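Ambrose (gripper benchmark)

Ambrose is a simulated test for comparing robot grippers on household doors. It was put together by Selma Leka and first released in October as an add-on to the Nerum simulator. It is used mainly to rank grippers and arm controllers before anyone pays for hardware, a use its critics say it was never fit for.

Method

A two-armed mobile robot is placed in a rendered home and told to open a door by its handle. Each gripper gets 2,000 attempts, with the starting position shifted slightly each time. An attempt counts as a pass if the handle turns and the door moves. Damage to the door is not scored, nor is the force used - a generous way to mark a gripper.

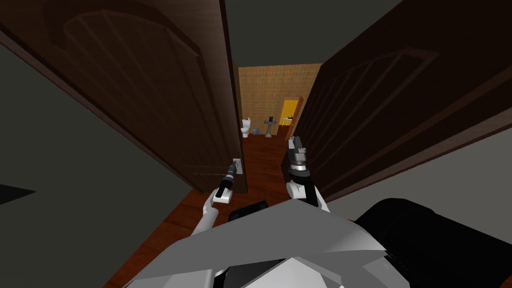 The simulated robot at a pair of doors, with its left gripper at the handle plate.

Reported results

The published comparison covers 2 grippers, the Jonex and the Droline. The Jonex came out ahead by 199 passes, and its maker has quoted the figure often. The Droline was run with its default controller settings, while the Jonex settings had been tuned beforehand. Leka's notes mention this, but the results table does not.

Criticism

Contact between fingers and handle is simplified in Nerum, and friction is a single fixed value. Outside users who repeated the test with 7 other friction values found that the ranking flipped in several of them. No matching trial on a real door has been published. Leka has said one is planned - no date has been given.

See also: Nerum; Robot end effector; Door opening (robotics)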